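Thịnh Chu
May

We use cookies to keep you signed in and to measure visits. Accept / Manage settings

Hand gripper build, shared workshop, thread. Second version of the fingers is on and I've started doing table pickups with it.
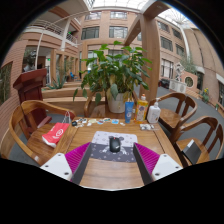

Fingers open over the mouse and mouse pad. Magenta pads on both jaws.

The first version had smooth jaws. Fine on boxes, useless on anything rounded. The ribbed pads fixed most of that for me.

White base plates are printed. Each takes 7 hours on the workshop printer, so I run them overnight and collect in the morning.

I call the tool Mudska. The trigger linkage is borrowed from an older grabber of mine called Huto, which was too heavy to hold for more than ten minutes.

Weight now is about 800 g with the camera fitted. I'd like it lower but the wrist copes.

Today's list: computer mouse, dish soap, the white pump bottle, the blue tube, the flat packet. Stickers last, as they are the hardest.

Thin paper is still a problem. The ribs are too coarse to get under an edge. Vũ at the workshop suggested a small lip at the fingertip, 10 mm wide – I'll draw one up this week.

Someone asked about the screws. They go into heat-set inserts. I tried threading straight into the plastic and stripped two plates doing it.

Also asked: why hold it by hand when the plan is an arm? I can find out what the fingers are bad at long before the arm is built. The arm has been sitting at the drawing stage since winter.

Count so far is 57 logged pickups on this set of pads. No glue has let go yet. The old ones peeled at the bottom corner first, so I check there.

Files will go up in the Drinurside folder once the lip is done. The base plate drawing is there already, but the hole spacing on it is out by half a millimetre – wait for the new one.

Next post when I have the lip printed.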